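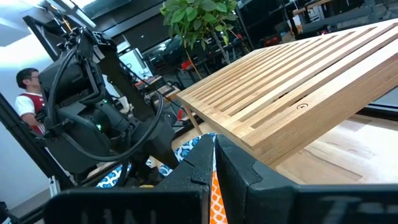 Avec quoi on refait la finition d'un égouttoir à lattes en bois clair sans coller les fentes ?

Huile dure très diluée, passée au chiffon sur le dessus et au pinceau plat entre les lattes, puis on essuie tout de suite. Deux couches fines, la seconde le lendemain.

4 septembre 2022

Bon, je note tout pendant que j'ai encore les doigts qui collent ! Le petit égouttoir à lattes est revenu sur l'établi ce matin. Je l'avais fini à la cire en avril et c'était une bêtise (la mienne, je sais), la cire s'était tassée dans les fentes et ça faisait un bourrelet gris dégoûtant.

Décirage à l'essence, une vieille brosse, de la patience. 50 ml ont suffi, j'en avais sorti le double. Ensuite ponçage dans le sens du fil, au grain 115 – oui je sais, ça n'existe pas chez tout le monde, c'est le rouleau Clatergate entamé qui traîne dans le tiroir du bas – puis au 600 sur les arêtes seulement. Ne pas poncer le dessus au 600, le bois se ferme et l'huile reste en surface, j'ai fait l'essai sur une chute et on dirait du plastique.

La vis cruciforme de la traverse de devant : elle affleure, je n'y touche pas. J'avais envie de la noyer sous un bouchon de bois mais il faudrait reprendre le perçage tout près d'une fente, et là j'ai un peu peur que ça fende. À rediscuter si quelqu'un a une mèche vraiment neuve.

Huile : fond de bidon Deltetti, coupé moitié-moitié. L'odeur est supportable fenêtre ouverte. Le chant de la grosse traverse boit beaucoup plus que le dessus, j'y suis repassée deux fois dans l'heure. Pour les fentes, le pinceau plat Kinnunen passe tout juste, en le tenant sur la tranche. Surtout ne pas charger, sinon ça goutte de l'autre côté et on le découvre trop tard (bonjour la nappe).

Les pieds, je les trouve un peu maigres pour de la vaisselle en fonte, mais pour des bols et des assiettes ça ira très bien. Ceux du modèle Trovmont sont plus épais, on pourrait prendre le gabarit la prochaine fois.

Reste à faire :
– deuxième couche demain, avec un chiffon propre cette fois
– étaler les chiffons huilés dehors, à plat, jamais en boule dans la poubelle
– racheter de l'essence
– retrouver le couvercle du bidon Deltetti, j'ai mis du film alimentaire en attendant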